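The Cloth Under the Work

Delyth Jenkins prints tablecloths, and she is a little tired of people asking if they are allowed to put a plate on them. "It is a cloth," she told me on a Tuesday morning, when I visited her workroom above the old Pawlak bakery. "You put soup on it. You wash it. If it can't have soup, I did something wrong."

She has been printing for 13 years. Before that she worked in the office of a curtain shop, where she wrote the orders and, as she says, touched every fabric that came in when the manager was at lunch. Her small firm, Vonari, is only her and a helper who comes in two days a week to hem. They make table covers and a few cushions. The cushions she does not like so much, but they pay for the ink.

I had expected flowers and checks. There are some of these, folded on a low shelf near the door. But most of what Vonari sells now are the painting cloths, with large pictures that cover the whole table: a harvest field, a harbour in snow, a river at night. The river is the one people order most. I asked her why.

"Because it is dark," she said at once. "People are afraid of a dark tablecloth in the shop, and then they take it home and they see it forgives everything. Coffee, pencil, the cat."

The difficulty, she explained, is that a painting was made to hang on a wall, where you look at it from one side. A table has four sides, and somebody must sit at the top of the sky. For the first river cloth she tried to turn the picture, so that each person had a piece of water in front of them. She showed me this test piece. It is strange to look at, a little like a map of a town that was put together wrongly. "My sister said it made her seasick," Delyth said. "So I went back. One picture, one direction. Who sits at the sky has the stars, and I think this is not a bad place to sit."

The blue took her the longest. On the screen it was correct and on the cotton it was grey. She changed the base cloth, then the ink, then the base cloth again, and she keeps all the failures in a box under the cutting bench. The yellow must also be stronger than you would choose it by eye, she said, or the stars go away after the first summer. The first order that she considered really good was 300 pieces for a chain of guest houses in Wurkanau, and she slept badly until the last parcel had left.

She likes to know where the cloths end up. Customers write to her, and many of them do not use the cloth for eating. One lady in Usavgate cuts sewing patterns on the harbour. A school has the harvest field in its art room. And the river seems to go to people who make or mend or test something, and who want their work table to look less like a work table.

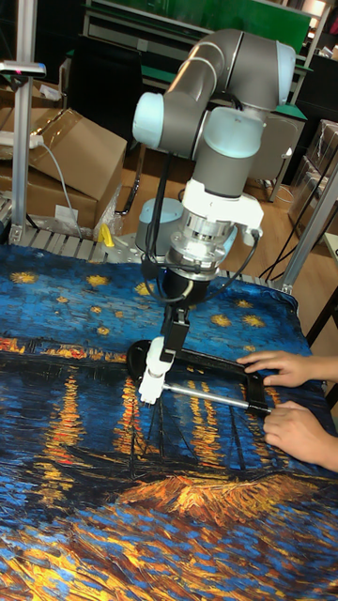

"What I like is when the picture goes on under the work," Delyth said. "The lights in the water, the stars. You put your things on top and you lean on it, and the river is still there. A wall picture, you stop seeing it after a month. A table you look at all day, because your hands are on it."

I asked if it doesn't hurt her to think of metal things pushed over the print. She shook her head. The colour goes into the fibre, she said, and a scratch on the surface does not take it away. A hole is another matter. For holes she sends a small patch without charge, if people tell her which part of the picture is missing. She has already sent pieces of sky, and once the end of a boat.

For May she is preparing a new cloth, an orchard in rain, and she is not yet happy with the green. Two versions were hanging by the window when I left. She asked me which one I preferred and I said the left. She looked at it for a while, and then she took it down and put it in the box.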